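Plurkus Building, Ground Floor: Monthly Walk-Through
Shelving, storage and exits, with comments
Walked by Danilo Umali and Tsegereda Chala, Tuesday morning

Thank you to everybody who moved their bags and coats before we came through. It made the whole walk so much quicker, and we even had time to look behind the paper store, which we have been promising to do for months. Items are marked OK, FIX or WATCH, and our comments follow each one. Please read the comments even where it says OK, as a few of them have a small favor tucked inside.

Shelves, trays and racks
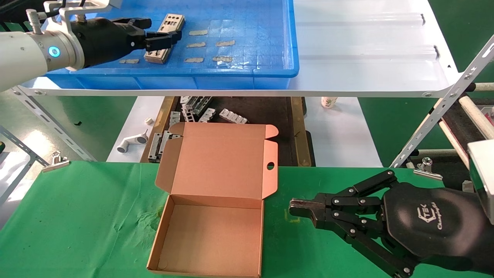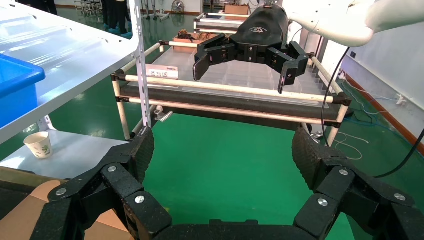

1. Trays sit flat and fully on the shelf: OK
Every tray we tried was sitting properly, with nothing hanging over the front. Small parts are much happier in a tray than loose on a shelf, so please keep it up.

2. Heavy items below waist height: FIX
Two boxes of printer paper have crept back up to the top shelf in the Gashaw room. We know it is handy there for whoever fills the printer, but they are heavy and the step stool is never where you want it. Danilo brought them down while we were there. Please leave them down!

3. Tall units fastened to the wall: WATCH
All fastened, though the bracket on the unit by the sink has a little play in it. We tightened it by hand and it held, and it will get a proper turn with a wrench this week. If you feel it wobble before then, take the top shelf's contents off and let one of us know.

4. Shelf load labels readable: FIX
The label on the long unit in Gimgate has faded so badly that Tsegereda read it as 100 and I read it as 700. (It is 700 pounds for the whole unit, spread evenly, according to the paperwork.) A new label is on order, and I have taped up a handwritten one in the meantime.

Aisles and exits

5. Main aisle clear: OK
Clear from end to end, and a pleasure to walk down.

6. Back exit opens freely: FIX
The door opens, but it drags on the mat for the last few inches and needs a good shove. The mat has been rolled up and put in the cleaning closet. We would love a thinner one before the wet weather in December, so if you have a favorite supplier, do say.

7. Emergency lights: OK
We ran the 90-minute test over lunch and all of them stayed lit to the end. My sandwich did not last nearly as long.

Fire and first aid

8. Extinguishers in place, pins in, tags current: WATCH
All in place with the pins in. Unit 1458, next to the kitchen, is due for its yearly service next month, and Vernilton has been called to set up the visit. The others were done in the spring.

9. First aid kits stocked: FIX
The kitchen kit was down to 4 small bandages and a very old pair of tweezers. Please, if you take the last of something, write it on the card inside the lid. There is no blame in it and no form to fill out. Tsegereda is restocking it from the main cupboard.

10. Eyewash bottles in date: OK
Both in date, seals unbroken.

Kitchen and cords

11. Extension cords not chained together: FIX
One cord plugged into another behind the coffee maker, again. The second one is now in my desk drawer, and you may come and plead for it.

12. Microwave clean inside and vents open: OK
Vents open. Clean enough, although somebody's soup had been on quite an adventure.

Still open from last month: the loose stair nosing on the side steps. The repair is booked, and the yellow tape stays up until it is done.

Signed, Danilo Umali
Second walker, Tsegereda Chala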